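Slow is the right speed to show

I went to the open day of Gurkard in April with low expectations. I have visited such events before, and mostly they are theater. A machine pours a drink, people clap, and a man in a good jacket tells us that our kitchens will be different soon. Then everybody goes to eat sandwiches.

Gurkard did it in another way, and I want to defend them, since I heard several visitors complain on the stairs afterwards. They had expected to see a robot cooking. What they got was people with gripper tools in their hands, practicing small household jobs in a room with ordinary furniture, and recording every attempt. Opening a microwave. Moving a thing from one table to the other. Closing the microwave. Again.

The woman next to me left after 15 minutes. I stayed until 11, when they made a coffee break, and then I came back and stayed more.

My opinion is simple. This is the honest part of automation and the public should see it more often. When we are shown only the finished trick, we understand nothing about the price of it. A guide told us they want 600 good recordings of the microwave task before they train anything on it. I wrote this number on my hand. Six hundred times a person must walk to the same door and pull it with a clumsy plastic claw, so that later a machine may do it maybe well, maybe badly.

I have worked 8 years in a laundry company, Keskinen, where we bought a folding machine after a very beautiful demonstration. I will not repeat the whole story. The machine folded perfectly the towels which the seller brought with him. Our towels were older and thicker. If somebody had shown us the boring work behind it, we would have asked better questions – for example, how many different towels it had ever met.

So at Gurkard I asked this kind of question. How many microwaves? One for now, they said, more later. What about a door that opens with a button? Not yet. I liked these answers very much. "Not yet" is a phrase I did not hear one time from the folding people.

There is a fair argument against me. An open day is also for children and for neighbors, and a child does not come to watch adults repeat themselves. I agree that a short explanation at the entrance would help, and perhaps some chairs for the public. But I would not change the work itself to make it more exciting. If they begin to perform for us, the recordings will be worse and we will learn less.

I hope they open the doors again in autumn. I will bring two colleagues from the laundry.
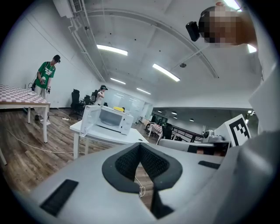

Kerttu Tikkanen: I agree about the towels, but I think you are too kind on one point. Visitors can't judge repetition if they don't hear how many of the attempts get thrown away. I would ask for that number next time, before the number of microwaves.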